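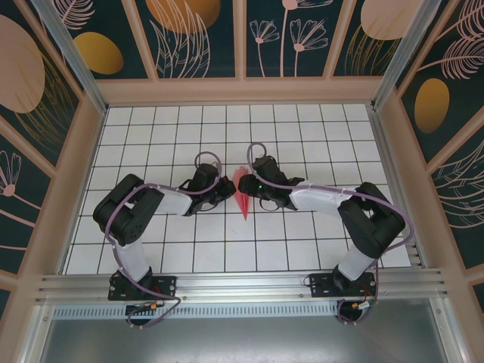
Notebook, paper folding, 2/13/25

Continued from the page with the glue tests. The glue tests are finished for me, Lucero has the results.

Paper in use: the thin pink from Durkstead, 50 grams, opened from the second pack. The first pack stood open on the shelf since December and the sheets at the top had become wavy. I put these aside for practice folds and wrote "practice" on the wrapper. Please do not put them back with the good ones, also when they look flat in the morning.

Grain. I tore one sheet in both directions to find it. Along the grain the tear is straight, across the grain it goes where it wants. With this paper the grain goes parallel to the side with the pack label, so you can know it before you take the sheet out. I made a small pencil arrow on the label.

First folds across the grain. They open again by themselves when I let go, and the edge of the fold is a little rough when I pass the nail over it. With the grain the fold stays almost closed. For the diagonal it should make no difference which way I turn the square, but I find the second diagonal always a little worse than the first. I think this comes from my hand and not from the paper. Maribel should try it without knowing which is which.

The point is the difficult place. Here all the layers come together and the paper has to go somewhere.
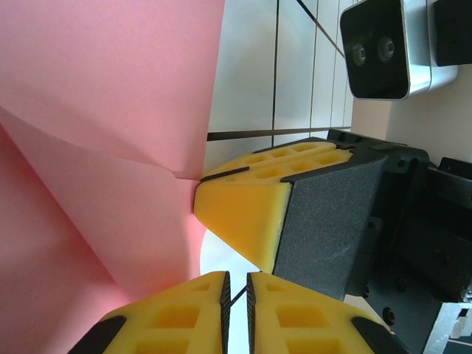
Sheyla Usuga

The diagonal runs down to the pinched tip, and at the tip the sheet bends quite sharply. It is the same problem I wrote down for the green paper: if the diagonal is not pressed before the point is made, the fold arrives beside the point and we get a second, small crease next to the first one. After this the sheet can't be saved. A crease in this paper does not go out, not with the iron on low and not under the books.

What I do now:

Press the diagonal lightly from the middle to the outside, then a second time with the bone folder.
Open the sheet again completely.
Make the point last, and hold it while you count slowly to five.

Marisol asks if we could score the line first with the Arkino tool. I tried on two practice sheets. The line is very exact, but on the thin pink the tool goes nearly through, and when I hold it against the window I see light along the whole score. For the heavier card I would say yes. For this one no.

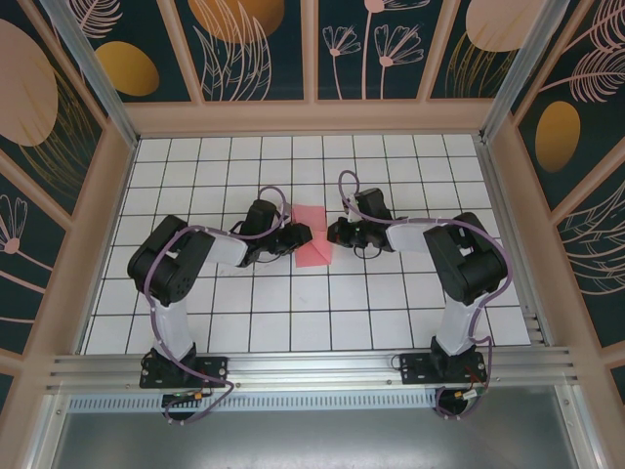 Pink sheet, folded, on the white tiles.

Color. I see it differently depending on how the sheet lies. On a flap that stands up it goes to salmon, and where it turns away from the light it is more rose. I mention it because Dillell wants to have one color name for the order form, and I have now written three different ones on three pages. I propose we write only "pink, thin" and attach a piece of the paper to the form.

The tiles are a good surface for looking, because the pink is so clear on the white. For pressing I still prefer the cutting mat. When a fold lies over a grout line, the bone folder drops a little into it and leaves a mark.

Gathering. For the flower shape the sheet must be gathered below and left wide at the top, so this is a different hand movement from the point.

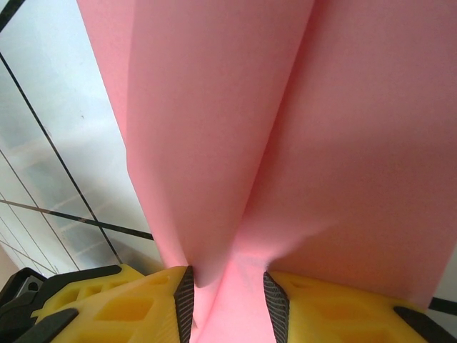
Photo: Manaia Quinlan / Fikre

The deep fold in the center is what we want. The two sides don't behave the same: the left has soft creases near its edge, the right makes one big smooth curve. I would like to have both like the right one. Maybe it helps to bring the sides together at the same time, I have the habit to start with the left. Low down, where it is narrow, the paper looks nearly as if it has a lamp inside. Lucero likes this very much and wants to keep it for the window pieces, so the gathered part should not be covered with tape. Thread is better, the white one, two turns.

Still open:

Ask Durkstead if the pink exists also in 96 by 96 cm, or only cut.
Maribel, diagonal test, ten practice sheets.
Bone folder with the chipped end: sand it or throw it away.
Order of 4,000 sheets waits until the label question with the grain is answered in writing.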